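Verein › Protokolle › Mitgliederversammlung Herbst

Lesezeit: 3 Minuten

Gartenverein Mestau
Protokoll der Mitgliederversammlung im Oktober

Beginn: 19.00 Uhr
Vorsitz: Hermine Lüthi
Protokoll: Stefaniia Vasylenko
Anwesend: 39 Stimmberechtigte
Entschuldigt: Manee Suksawat

1. Begrüssung und Traktanden
Die Vorsitzende eröffnet die Versammlung. Die Einladung wurde fristgerecht verschickt. Das Traktandum «Kompostplatz» wird auf Antrag von Sombat Mahawong vor das Traktandum «Wasser» gezogen. Das Protokoll der Frühjahrsversammlung wird ohne Änderung genehmigt.
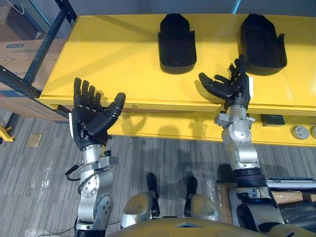
Seite zuletzt geändert: Oktober, 21.40 Uhr

2. Kompostplatz
Sombat Mahawong berichtet. Die hintere Miete ist seit dem Sommer voll, Grüngut wird deshalb neben dem Weg abgelegt. Er schlägt vor, eine dritte Miete entlang der Hecke anzulegen. Die Firma Trilen hat für Pfosten und Bretter ein Angebot über 305 Franken eingereicht, Lieferung inbegriffen. Den Aufbau übernehmen Mitglieder.
Aus der Versammlung kommt die Frage nach dem Abstand zur Nachbarparzelle. Mahawong klärt das mit der Gemeinde vor der Bestellung.
Beschluss: Die dritte Miete wird gebaut, sofern der Abstand eingehalten ist. Angenommen bei zwei Enthaltungen.

3. Wasser
Die Leitung zwischen dem oberen Tor und dem Verteilerschacht ist undicht. Mayuree Somboon hat die Zählerstände verglichen, der Mehrverbrauch seit Mai beträgt fast 1'000 Liter. Der betroffene Abschnitt ist 30 Meter lang. Eine Reparatur an einzelnen Stellen hält sie für wenig sinnvoll, weil das Rohr schon zweimal geflickt wurde.
Die Firma Binesness kann den Abschnitt im Winter ersetzen. Eine schriftliche Offerte steht noch aus.
Beschluss: Der Vorstand holt die Offerte und eine zweite zum Vergleich ein. Das Wasser wird bis Ende Oktober abgestellt. Einstimmig.
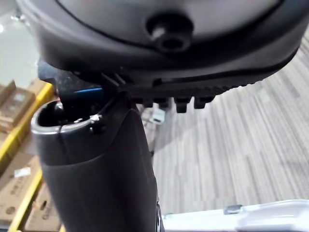
Gehäuse mit schwarzer Zahnleiste, Nahaufnahme

4. Saatgut und Tauschtisch
Manee Suksawat hat schriftlich mitgeteilt, dass sie den Tauschtisch im Frühling wieder betreut. Die Bohnensorte Inthanon war nach kurzer Zeit vergriffen. Wer eigenes Saatgut davon hat, soll es trocken und beschriftet bei ihr abgeben, bitte mit Erntejahr. Kürbissamen nimmt sie nicht mehr an, da sich die Sorten in der Anlage verkreuzen. 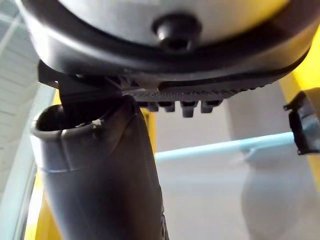
Für den Transport der Tische fehlt noch ein Anhänger. Mayuree Somboon fragt bei ihrem Bruder nach.

5. Verschiedenes
– Parzelle am Bach: Die Kündigung liegt vor, die Warteliste wird der Reihe nach angefragt.
– Der Schlüssel zum Geräteschuppen hängt nicht immer am Haken. Bitte nach Gebrauch zurückbringen.
– Der Antrag auf Hühnerhaltung wird auf die nächste Versammlung verschoben.

Schluss: 20.50 Uhr

Für das Protokoll: Stefaniia Vasylenko

Kontakt | © Gartenverein Mestau | Nach oben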